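Plemon > Clothes > Folding and storing

Posted 2019-05-26 by the Plemon home desk

We use cookies to remember your settings and count visits. Carry on reading to accept them or change your choice in Settings.

How to fold a crumpled top or pair of trousers without buying anything

There is a lot of folding advice about, and I don't trust most of it. It nearly always begins with a garment that is already flat, right side out and pointing the correct way. Mine come out of the basket in a lump with an arm or a leg pulled halfway inside. If you could start from flat you would hardly need a guide.

So most of what follows is about getting to flat. The folding is the short part. It works for T-shirts, thin jumpers, joggers and pyjama bottoms. I wouldn't use it on a stiff shirt, which wants a hanger.

What you need

A clear surface bigger than the garment with its sleeves or legs out. A table is best. A bed will do, but a soft mattress gives under your hand and the creases you press out tend to come back. The floor is fine for your clothes and bad for your knees.

A pale surface helps with dark clothes. I was doubtful about this until I tried a charcoal jumper on a navy bedspread and folded one cuff under without noticing. If your table is dark, put down an old sheet.

You don't need a folding board. I bought the Pridudby one in November and used it for nine days. It does fold a T-shirt very neatly, provided you have spent the usual time spreading the T-shirt out on it first. It now lives behind the wardrobe.

Step one: find an edge

Don't grab the middle and shake. Everybody does it and it mostly moves the tangle from one end to the other. If you pick a garment up by a pinch of cloth somewhere in the body, the rest drops into long folds on either side and you learn very little about which way up it is.

Look for a hem, a waistband or a neckline. These are thicker than the cloth around them, so you can find them by feel. Run the edge through your fingers until you get to a side seam, then keep hold of that seam with one hand and go along for the other. With a seam in each hand the garment has to hang more or less straight.

If you can't find an edge, look for the label. It is usually at the neck or the back of the waist, though plenty of makers now put it low in the side seam, and some cut it out and print the size on the cloth. Take it as a hint and check it against a seam.

Step two: put it down, then stop

Lower the far end first and bring the rest towards you, so the cloth lays itself out. Then take your hands off and look. I know how that sounds, but if you start smoothing straight away you can easily press a fold in.

Two things to look for. Is one sleeve or leg twisted? A twisted one looks shorter and fatter than its partner. And is the far edge rolled over on itself? That one hides well on plain knitted cloth, and it is the usual reason for a folded stack that leans.

Step three: sort out the twisted bit

Pulling the end won't untwist anything, it only makes a tighter rope. Put one hand flat where the sleeve or leg joins the body, lift the loose end with the other, let it turn by itself and lay it down again. If it won't turn, it is probably inside out past the cuff. Reach in and pull it through.

Leave the gap between sleeve and body, or between the two legs, open while you do this. Once they overlap you are guessing.

Step four: smooth from the seam outwards

Start at a seam and push towards the nearest edge with a flat hand. Pushing from the edge inwards gathers the cloth in the middle, and you then have to chase the ridge back out. Small wrinkles can stay. A linen spray such as Wouters is sometimes suggested at this stage. It smells pleasant. I couldn't see that it did more than a damp hand.

Step five: fold

For a top, bring each side in to the middle with its sleeve laid back along the fold, then bring the hem up to the neck. Fold once more if your drawer is shallow.

For trousers, lay one leg over the other, tuck in the point that sticks out at the seat, and fold from the ankle towards the waist.

Very small bundles that stand up on end are popular. They look good, and they suit a drawer that is full. In a half-empty one mine fell over.

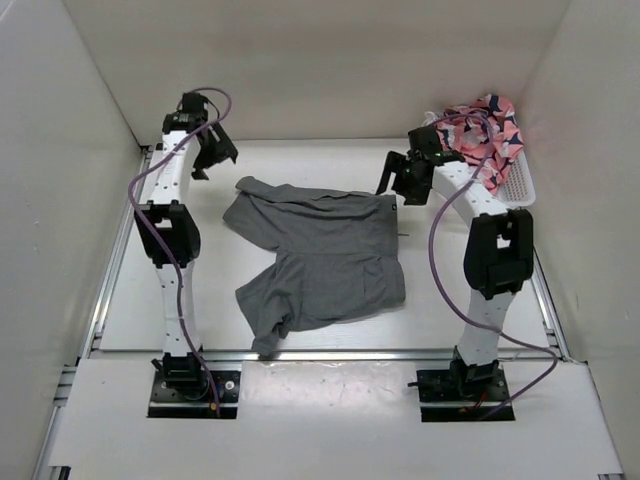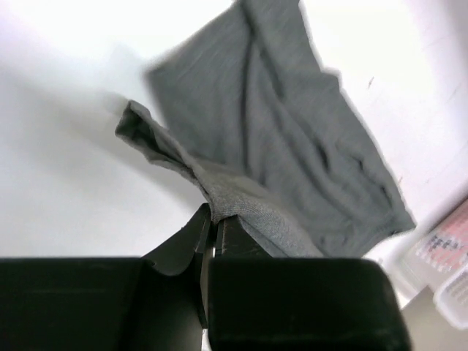
Grey garment: laid out on a white surface with creases still in it (first), and held by a gathered fold (second).

How long it should take

Claims of a shirt in two seconds are for people doing the same shirt over and over. I did six mixed items from our Nendville basket, and the folding was quick on all of them. The twisted pair of joggers took longer to straighten than the rest put together.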